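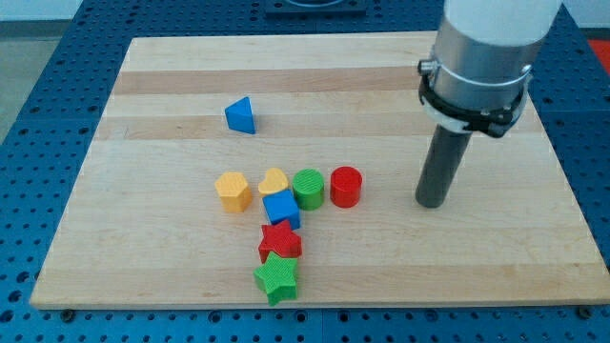
Shape blocks on the maple board, blue perforated table.

Notebook entry, April, Skikside reading room
Subject: parish observatory ledgers, second pass

Work resumed at 9:30. The purpose of this pass is to establish whether the sky observations in the Belkadi parish ledgers were made on site or copied from a printed almanac. The answer bears on the chapter about clergy as working astronomers, and the chapter should not go forward until the matter is settled.

The ledger under review has 806 entries. Most concern feast days, burials and repairs to the roof. The entries on the sky are short and written in the same hand as the rest. They give the hour by the church clock, the state of the clouds, and the position of the moon or a planet against a named star.

Fourteen of these entries were compared with the almanac held at Drirkora. Five agree with it to the minute and use its wording, including one misspelled star name. These are to be treated as copied. Another five differ in time and mention cloud or haze, so direct observation is likely. The remaining four are too brief to judge.

Clock error remains a difficulty. The church clock was set at noon from a meridian line on the nave floor, but the ledger does not say how often. A late setting could account for the differences in two of the five entries now marked as observed. They keep that mark in pencil only.

The earlier note in this book, which stated that the priest owned a telescope, is withdrawn. The Latin word used can also mean a sighting tube without lenses. Colleagues who have quoted the note are asked to correct their drafts.

A request has been sent to Flolside for the bishop's visitation records, which may list the instruments kept in the tower. No reply as of 4:15.

To do: recheck the eclipse entry against the burial on the facing page. Ink differs. Ask for the ledger to be kept on the reserve shelf.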